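**Cloth folding: grasp point results from the Talo project**

May 21, 2018

Constanza Saavedra and Emrys Watkins have finished the first full round of grasp tests on rumpled cloth. The question was a narrow one: can the arm choose a good place to pinch using only the wrist camera, with no overhead view and no depth sensor?

Their method looks at the weave. On twill, the diagonal lines run straight where the cloth is flat and bend where it rises over a fold. The software, which Emrys calls Skanora, measures that bend in small patches and picks the ridge with the strongest curve. The gripper then lines up across the ridge and closes.

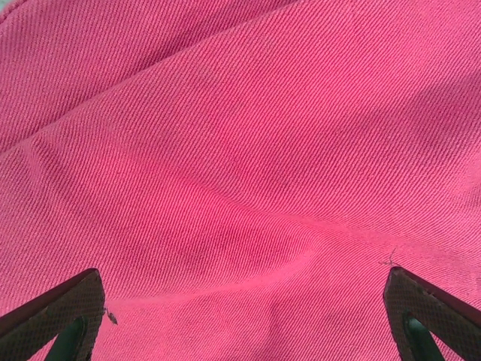 *Wrist camera view of the pink twill, fingers open. The weave lines curve along the ridge in the middle.*

The team ran 459 grasps on this method and the same number on the older one, which goes by shading alone. The shading method missed or slipped 143 times. The weave method did so 36 times, and nine of those came from picking up two layers at once. Loose threads and lint caused fewer wrong picks than expected – the patches are large enough to smooth them over.

Plain knits are still a problem. With no clear lines to follow, Skanora falls back on shading and does no better than before. Constanza plans to try printed fabrics next and hopes to have towels working by December. The test code is in the Llewellyn folder on the shared drive, along with the grasp logs.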